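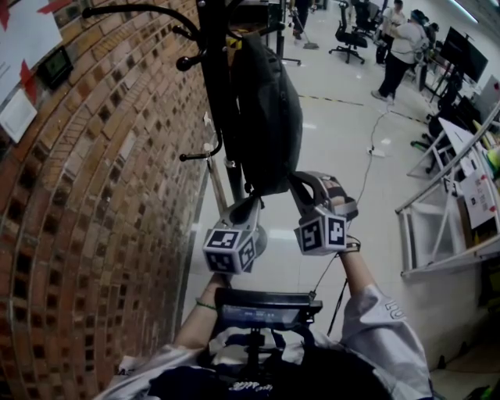 A backpack on the coat rack by the brick wall.

About Mostano

Mostano designs and sells wearable electronics for everyday use. Our products include wristbands, clip-on trackers and small displays that work with most current phones. The company is privately held and has its main office and test rooms in Clellasen.

Our History

Mostano was founded by Kerstin Hinrichs, who had spent the earlier part of her career designing hearing aid controls. The first product, a plain wristband that vibrated when a phone call came in, was sold by mail order in a single color. The first production run consisted of 200 units. Owners wrote to us in large numbers, mostly about the clasp, and the second version was redesigned on the basis of those letters. The clasp used on our bands today is a direct descendant of that design.

The company moved to its present building in June of its third year. Product design, software and customer support have shared one floor since the move, and the repair desk is located next to the support team.

Our Products

The Avano is our principal wristband. It shows the time, incoming calls, messages and calendar reminders on a monochrome display that can be read in direct sunlight. It does not have a camera or a microphone. Straps are sold separately in two widths, and straps made for the first Avano also fit the current model.

The Pai is a clip-on tracker for bags, coats and keys. It is intended for customers who do not wish to wear a device on the wrist. The Pai uses a standard coin battery, which the owner can replace without tools.

Both products are managed through the Mostano app. An account is not required for basic functions. Customers who choose to create an account may store their settings and transfer them to a new device.

How We Test

Every new model is worn by employees for a full season before it is released for sale. Samples are also sent to a panel of 54 outside testers, who use them at work, at home and while traveling, and who submit a written report each month. Testers are not paid for favorable comments and may keep the product at the end of the period. Applications to join the panel are accepted through the contact form.

Straps and clasps are opened and closed by machine until they fail, and the results are kept on file for each batch. Batches that fall below the standard set for the model are not shipped.

Service and Repair

Mostano repairs its own products. Over 700 devices passed through the repair desk last year, the majority for battery replacement or a damaged screen. Spare parts are held for all models, including those no longer on sale. Please obtain a return number from customer support before mailing a device, and remove any strap that was not supplied by Mostano.

Privacy

Activity data is kept on the customer's own phone unless the customer turns on backup. Mostano does not sell customer data. Requests to delete stored data are handled by the support team and confirmed in writing.

Working at Mostano

Open positions are listed on the Careers page. We accept applications from recent graduates in electronics, software and industrial design, and we offer a limited number of paid student placements each year. Applicants for placements should include a letter from their school.

Contact

General inquiries, press requests and questions from retailers may be sent through the contact form. Requests for repair should include the model name and the serial number printed on the back of the device.

Page last updated Jan 28, 2023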